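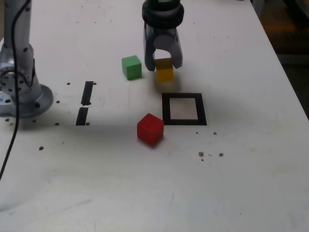 Branislav Čierny wrote to say that he would believe in household robots on the day one of them emptied his dishwasher, and that until then he would go on treating blocks on a table as blocks on a table. He added that his shop in Raten has had automatic doors, an automatic floor scrubber and a bottle return machine for years, and that people there still spend most of the morning putting things on shelves.

Yellow cube between the fingers. The green and red cubes are on the table, and the square marked in black has no block in it.

Can Machines Do the Chores Yet?
Gallery, February

This page is about the small jobs that make up housework and shop work: picking up, putting down, sorting, wiping, folding, stacking. We keep the captions short and put the longer notes underneath. Readers' letters go in as they arrive.

Picking up
Three blocks in plain colors are an easy case, and they are still worth looking at. A cube has flat sides and keeps its shape when two fingers close on it. A sock doesn't. Neither does a bag of rice, and a bag of rice is the kind of thing a shelf stocker handles all day.

Putting down
A marked square gives the job a clear end. The block is inside the lines or it isn't. Kitchens have very few marked squares. A mug goes "with the other mugs," and if the other mugs are in the sink it goes somewhere else. People work this out without stopping. A machine has to be told, or has to have seen enough kitchens to guess.

Getting it right often enough
Say a machine places 500 items and drops 15. That sounds fine until the items are eggs. For tin cans in a stockroom it might be good enough, provided someone is there to pick up the ones on the floor. For glasses at home I would want to see 1000 without a break before leaving the room, and I would probably still stay near the door.

What the shops say
The Hakex warehouse store near us tried automatic shelf checking last year. A unit rolled down the aisles at 6 a.m. and reported the gaps. The staff liked it well enough. Filling the gaps was still done by hand, with a cart and a box knife. The manager told us that the reporting had saved her a walk and the filling had stayed the same length.

Hamann, the laundry on the corner, has a folding machine for sheets. Someone feeds in the corners. Shirts go to a person at a table, and so does anything with a button missing. They looked at a machine for towels and decided to wait for a cheaper one.

What we have at home
A robot vacuum, which does the hall and the living room and gets stuck under the radiator. A dishwasher and a washing machine, both loaded and unloaded by us. The Arnutance window cleaner was returned after almost 100 windows because it left a strip along the bottom of each one, and wiping the strips took as long as washing the glass.

Where that leaves the list
Floors: yes, if they are clear. Washing: yes, between loading and unloading. Sheets: with help. Sorting small, firm things on a bare table: I would put that one down as likely to come first. Clearing a dinner table with leftovers on it: not yet. Making a bed with somebody's cat in it: not yet.

Letters
A reader in a wheelchair writes that slow would be no problem for her. If a machine took ten minutes to pick a spoon up off the floor, that would be ten minutes she could spend on something else, and the spoon would be back on the counter. She asks us to stop comparing everything with the speed of a healthy adult. We will add a heading for reaching and fetching next time.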